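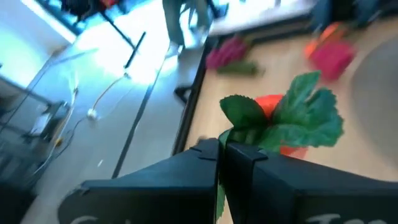
Selvanayagam, build maintainer, Roltent gripper project

Frequently asked questions

Which part of the rose should the fingers close on?
The stem. Closing on the bloom crushes the petals and hides the grip point from the wrist camera.

Why do the leaves block the view?
They fan out over the fingertips on most approaches. Rotate the wrist before closing — 70 degrees is enough on our build.

Can I use real flowers?
Not with the current force settings. All tuning was done on artificial stems.

Do the fingers need to touch when closed?
Nearly. A thin stem slips if the gap is too wide. Re-zero after every finger swap.

My camera images are blurred. Is that a fault?
No, if it only happens while the arm is moving. Lower the travel speed or shorten the exposure.

How many screws hold the finger mounts?
Six. Check them every Monday if the arm runs daily.

Where are the print files?
In the Bromach shared folder, under part 352.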